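Notebook, cream bench
January 26, 2021

Batch 143 finally came out the way I wanted! Very happy with this one. It's the oat and squalane night cream, same base as 133, but I dropped the cetyl alcohol a touch and let the water phase come all the way up to 75 C before combining. The texture is so much nicer - it spreads without dragging and there's hardly any white streaking when you rub it in. I put a bit on the back of my left hand at ten and it still felt soft after lunch.

Dagim tried it too and likes it better than the Jultard sample we've been measuring ourselves against. He thinks the oat smell is a little strong when you first open the jar. I can't smell it at all any more, so I'll take his word for it.

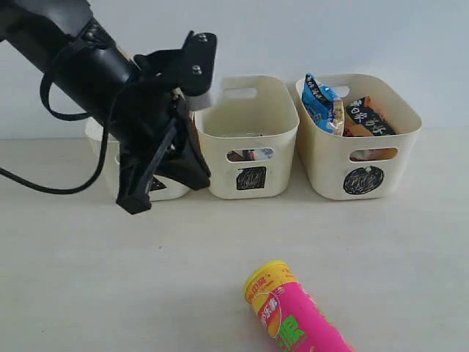 Batch 143, what I did

Water phase: glycerin, oat extract, xanthan. Wet the xanthan out in the glycerin first (I skipped this in 133 and got fish eyes all through it).
Oil phase: squalane, shea, Toivonen emulsifier, cetyl alcohol. All melted and clear at 72 C.
Combined with the stick blender, short bursts, then hand stirring down to 40 C.
Preservative and vitamin E in at 38 C. pH 5.4 first reading, 5.3 second. No adjustment needed.
Yield 406 g into jars, plus whatever I scraped off the blender, which went straight on my elbows.

Spin test: 15 minutes, no separation. The old 133 had a thin oily ring by then, so this is a real step up. One jar is in the warm cabinet and one in the fridge, both labeled on the lid and the side.

Dinesh asked if the Vukow shea would behave the same as the one we have now. It's a bit grainier straight out of the tub, but I melted a spoonful and cooled it fast and it set beautifully smooth. I'd love to try it in the next batch with nothing else changed.
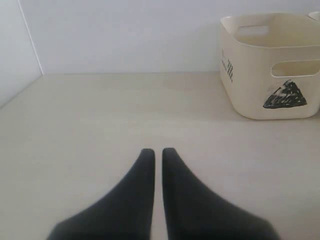 Color is the other thing I want to get right. 143 is a shade warmer than 133, and I think it's the oat extract, as the new bottle is darker than the last. I like it! Spread thin on a glass slide it goes close to the light beige of the tabletop, and that's exactly the kind of soft, oaty shade I had in mind for the Dukstead jars. Dagim would go paler. We'll make two small ones side by side, full oat and half oat, and look at them by the window.

Next up: the Vukow swap, then the half oat. Dinesh, please leave me enough squalane for both. Also need pH 4 buffer, the bottle is nearly done.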